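Nkuna Evening Walks: Progress Report for June
Prepared by Hedvika Machala for the Mirnon Small Tourism Fund

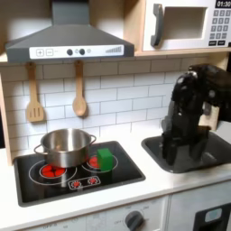

In June we ran 18 evening walks in the Unar quarter and received 137 paying guests. In May the number of walks was the same, but the groups were smaller. Most guests this month came in pairs, and several booked after reading the new page in Portuguese, which Rosângela Seixas translated for us in the spring.

The route. We changed the order of the stops. The walk now starts at the lower market gate at 6:30 p.m. and ends at the river steps. Before, we finished uphill, and older guests told us that the last part was too tiring. The new order adds a little time at the beginning, so the guides must leave the second stop without delay. This is still not working well on busy evenings.

Guides. Mbali Hlongwane and Bongani Mathebula led all the walks. Bongani has finished his first aid course and the certificate is attached. We have not yet found a third guide. Two persons applied; one of them could work only in the mornings, and the other one withdrew. If Mbali or Bongani becomes ill, we have to cancel, and this happened one time in June. The guests on that walk got their money back in full.

Partner places. Five food and drink places take part now. The tea house left the program, as the owner wishes to close earlier. Chantelle Mtshali is speaking with a bakery on the same street, and they asked for a fixed payment per guest. I would like to know the opinion of the Fund before we agree to it, because our present budget line covers tastings only per evening.

Bookings. We moved to the Clisis calendar in the first half of the month. In the beginning it sent the confirmation twice, and we had some confused messages from guests. The setting was corrected. The waiting list works as we wanted.

Money. Printing of the new route map cost 256, against 247 in the plan. The difference was paid from our own income. All receipts are in the second attachment.

For the next period we plan to:
test a shorter walk for families, starting at 4 p.m.
replace the two old portable speakers
repeat the advertisement for a third guide

The guest survey is still open and I will send the results with the next report. Please confirm also if the final accounts should use the old form or the new one.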